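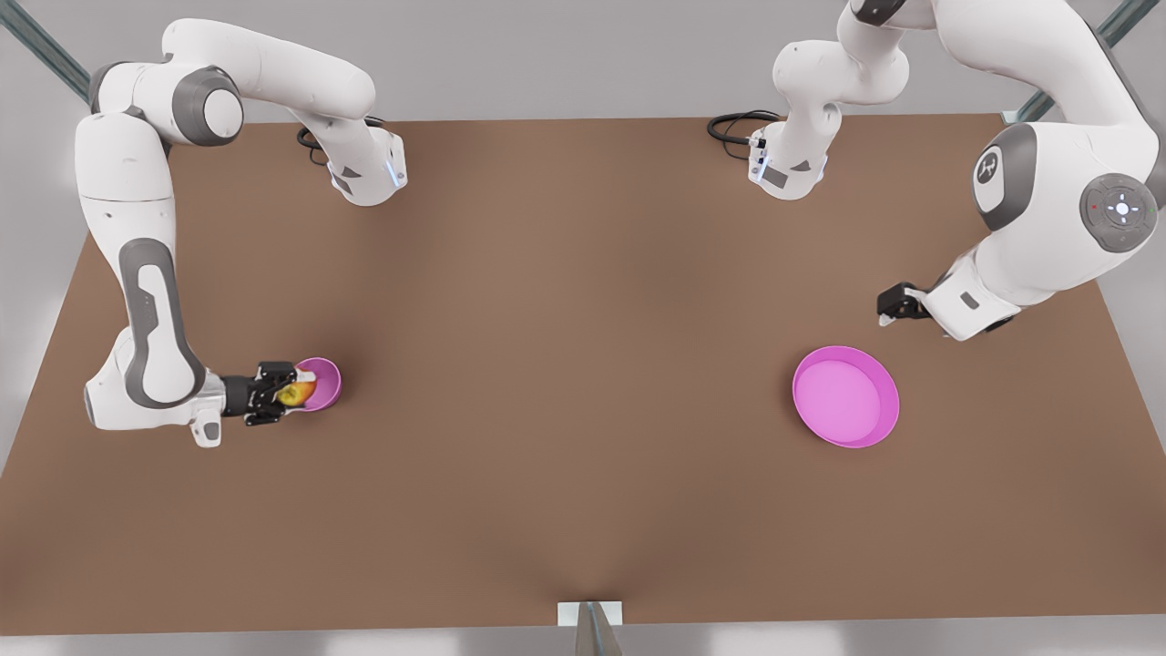

3. Simulation Setup and Task

The pouring task was built in simulation before any time was booked on the lab arms. Two arms are mounted at the far edge of a brown tabletop, and each carries a parallel-jaw gripper. The task uses two pink bowls of different sizes and one piece of yellow fruit. The arm on the left side of the view holds the small bowl by its rim with the fruit inside. The large bowl rests flat on the table, and the second gripper stays open. The goal is to transfer the fruit to the large bowl.

Scene files and the reset script were written by Renzo Piras. Training and evaluation were done by Tiziana Pellegrini. Both used the Skallier task library from the August release.

3.1 Data

The training set holds 812 episodes. Bowl positions were drawn at random within the reach of both arms. Episodes in which the small bowl slipped from the grip before the transfer were removed and are not part of that total. Joint angles, gripper opening and one overhead view were logged at every step.

3.2 Policies

The baseline, Ferraro, predicts one action per step. The second policy, Gutine, predicts a block of 17 actions and runs the whole block before it looks again. Both were trained on the same episodes with the same image encoder.

3.3 Result

An episode counts as a success if the fruit is at rest inside the large bowl when time runs out. Gutine succeeded in 91 percent of test episodes. Ferraro scored lower. Most of its failures came from tilting the small bowl too early, so that the fruit landed on the table short of the target.

The rim grip was a weak point for both policies. When the fingers closed off center, the bowl rotated in the grip and the tilt angle computed from the wrist no longer matched the tilt of the bowl. Contact friction was left at the library default and was not tuned. Runs with other friction values are listed in Section 5.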